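Table hands wanted, cable and power board packing
Trollville workroom, Girkemau
Casual, February start

Furkov packs and sorts electrical accessories for offices and trade stands. We are looking for five people to join the bench team on the Pešek order, which is mostly power boards, extension leads and cable sets.

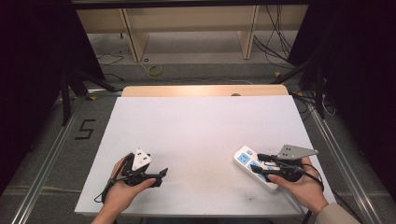
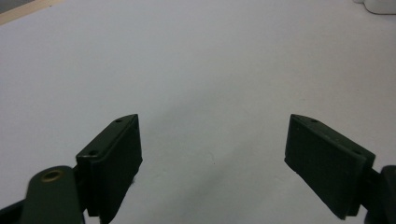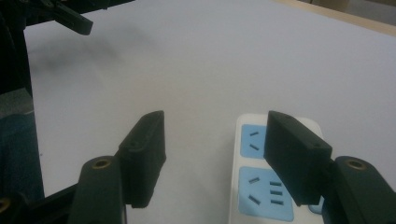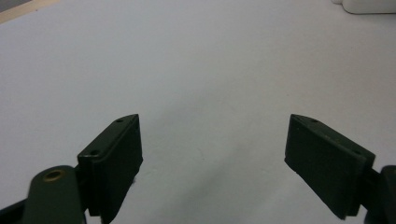

Workroom bench with its white top. Power board in the first and third photos.

What you will do
Take power boards out of the returns tubs one at a time, lay them on the white bench top and look over the sockets, casing and lead. Coil the lead, tie it, bag the unit and put it on the right shelf. Anything cracked or discoloured goes in the reject tub with a tag. Wipe the bench top between batches.

The order is 499 units. We expect it to run for nine weeks, with a chance of more work afterwards.

Hours
Two shifts, 9 am to 2 pm or 2 pm to 7 pm. Tell us which one you prefer. Swaps are fine if you organise them with the other person and let the shift lead know.

What you need
Steady hands and reasonable eyesight, glasses are fine
Closed shoes
Able to stand at a bench for most of a shift, stools available
Right to work in the country

No electrical licence is needed as you will not be opening or repairing anything. Training is paid and takes one shift.

To apply
Send a short note and a phone number through the Furkov contact page with "Trollville bench" in the subject line. A resumé is optional. Applications close at the end of January.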